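3.2 Layout of the case and order of part removal

All of the work in this section was done on desktop towers laid on their side with the side panel off. We chose this type of case because the parts that matter for reuse can be reached from one open face. The motherboard, the power supply and the drive cage share a single shallow space, and most of what a refurbisher wants to keep is close to the surface. The towers came from the Grarnstead depot, which received 893 machines during the collection period. After the first check, 20 were set aside for the layout study. The others went straight to the Ollau line and are not discussed further.

For each tower we noted where a part sat, what blocked the way to it, and what had to be let go before it would lift out. Memory modules are the simplest case. They stand upright in their slots and are held by the slot itself, so the only question is how much room there is on either side.
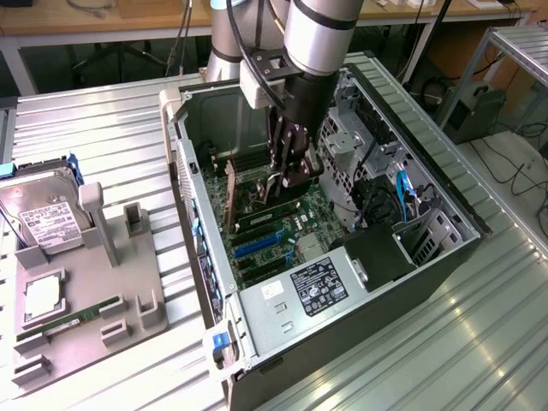
Room around a part turned out to be a better guide to removal time than the number of fasteners. A module next to a tall neighbor took longer than one standing alone, even when both were held in the same way. We therefore scored each part for side clearance on a scale from 0 to 2, where 0 means that the part cannot be gripped until something else is taken out. The scores were given by two readers (Tsao and Fung) working apart, and differences were settled by going back to the case.

Cables need a separate note. Drive cables often loop into the open space beside the cage, and a loop that is out of the way with the case standing may lie across a part once the case is on its side. We recorded a cable as blocking only if it had to be moved by more than its own width. Power leads tied in a bundle were treated as one item.

The cooler is the part that decides the order for the middle of the board. The processor cannot be reached while the cooler is in place, and the cooler also limits access to the nearest memory slots. Once it is lifted, the retention frame around the socket is open to view and the processor can be handled from directly overhead. Expansion cards stand taller than anything else on the board, so a card left in its slot makes a wall along one side of the work. In the Akolgo procedure the cards are taken out first. We did not follow that rule in every trial, as we wanted to know how much the card costs when it stays. 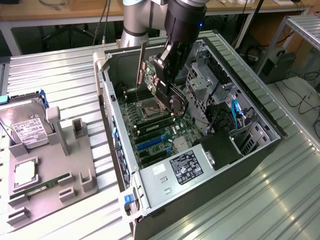
Figure 4. Cooler held above the motherboard, with an expansion card standing beside it. Parts tray at left with hard drive, processor and memory module.

Parts outside the case are kept in a gray tray placed at its left. Giving each kind of part its own place made the records easier to check, and a processor in a fitted recess is less likely to be knocked than one set down on a flat bench. Chiang had tried an open bin during the December pilot at Jillinby and found that small parts ended up under larger ones.

Scores for side clearance and blocking items were then entered for each tower and used to build the order graphs described in Section 3.3. A link was drawn between two parts only when both readers agreed that one had to come out before the other.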